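Trurkton hand-held grippers – safety and inspection checklist, with comments
Muvholm workroom
Inspection date: Thu 8 August
Reason for inspection: jaw on unit 2 closed without the trigger being pulled
Result: unit 2 out of use, all others passed with comments

Comments are written under each item. Please read them, even if you normally skip to the result. There is some really good learning in this one and I'd love every shift to have it in their heads before picking up a tool.

1. What was reported
Jaw closed by itself while the operator was changing over between tasks. Fingers were near the pad but not in it. No injury.
Comment: Full marks to the operator, who put the tool down, switched it off and reported it straight away. The report said what the tool was doing, what the hands were doing and what the light on the handle showed. Brilliant. That made the rest of this inspection so much easier.

2. Tool isolated and labelled
Done.
Comment: Battery out, red tag on, tool in the locked drawer. The tag had fallen off by the time I came to look, so we are moving to the tie-on sort.

3. Casing and panels
Pass on all units except unit 2.
Comment: Hairline crack by the trigger on unit 2. You have to tilt it under a lamp to see it, and you can feel it with a thumbnail. Please do the thumbnail test at the start of each session. It takes seconds and I am now slightly addicted to it.

4. Trigger return
Fail on unit 2. Pass on the rest.
Comment: This is our fault, or most of it. The trigger should spring right back when let go. On unit 2 it stuck part of the way in 8 times out of 30 pulls. With the trigger sitting there, a small knock was enough to send the close signal. I could make it happen on the bench by tapping the handle with a pencil, and I was far too pleased when it worked.

5. Trigger spring
Fail on unit 2.
Comment: Spring worn flat on one side where it rubs the cracked casing. The log gives 2,170 cycles since the spring was fitted in February. MacLeish, who supply our springs, have been sent the old one to look at. Lovely quick reply from them, and a new spring is on its way.

6. Rubber pads
Pass.
Comment: Ridges still good. Wipe with a damp cloth only. One pad had hand cream on it, which makes the grip slip and leaves marks on whatever you pick up next.

7. Jaw force
Pass, unit 2 included.
Comment: Worth saying clearly: the force limit did its job. Had a finger been in there it would have been a nasty pinch, so I am not shrugging it off, but the limit held on every test.

8. Stop button
Pass with comment.
Comment: Works every time. It is stiff on two of the older tools and wants a firm push. Everyone should press it once before starting, so that your thumb knows what to expect.

9. Cables and charging
Pass.
Comment: Chargers off the floor at last! Huge improvement on the last visit. Keep the spare leads coiled in the box.

10. Room and floor space
Pass with comment.
Comment: Walkways were clear and the light is excellent for close work. The thing to watch is how near people get to one another once a session is in full swing. Tools get swung round when somebody turns to talk, and a stuck trigger is a bigger worry with a neighbour's hand in reach.

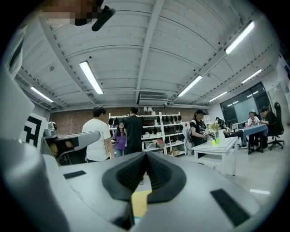 So I'd like an arm's length kept on both sides of anybody holding a live tool, and that goes for people sitting down at the tables too. If you are stopping for a chat, release the trigger, switch off, then turn. I tried this order myself for a whole morning and it soon feels natural.

11. Start-of-session card
Needs changing.
Comment: The present card says "check trigger", and people do, by pulling it. It should say "pull, let go, look". I'll print new ones in large type.

12. Log book
Pass with comment.
Comment: Much fuller than it used to be. Please put the unit number on every line, as a few entries only say "the usual one".

Actions
Fit new casing and spring to unit 2, then repeat items 4, 5 and 7 before it goes back out.
Thumbnail test and trigger check on every unit at the start of each session.
Tie-on tags to replace the stick-on ones.
Stiff stop buttons to be cleaned, and changed if cleaning does not help.
Copy of this sheet to the Camomham workroom, who use the same tools and the same springs. Their oldest unit should be checked first.

Unit 2 stays in the drawer until the repeat test is signed in the log.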